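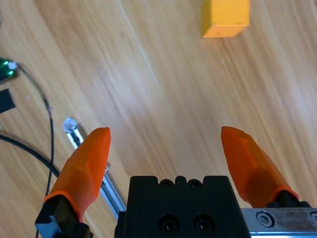 **tronenfan:** Has anyone oiled a pale wood tabletop with the Fjeld hardwax? I've got 8 weeks before family shows up in July and I'm scared it'll go orange on me!

**mossyporch:** Did mine last year, two thin coats. It warmed up a little, nothing scary. Sand to 180 and stop there.
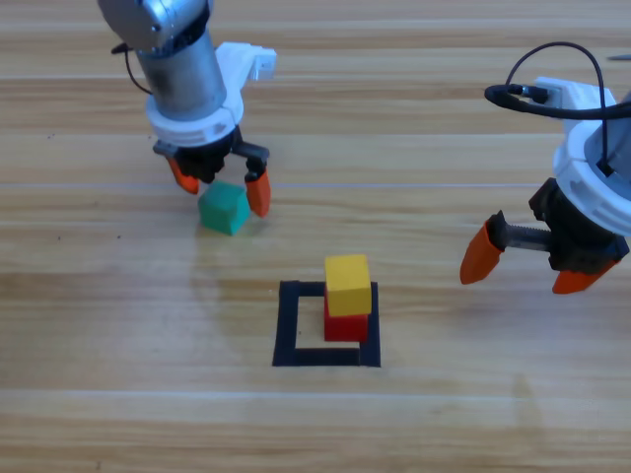 *Page last changed 26th April*

**ziltance70:** Gotta disagree with mossyporch, I'd go to 220. At 180 mine felt fuzzy for months (and I wiped it down constantly).

**mossyporch:** Fuzzy means you skipped the buff between coats lol

**ziltance70:** I did not skip the buff!!

**tronenfan:** Ok, trying both grits on the underside first. Will post how it goes.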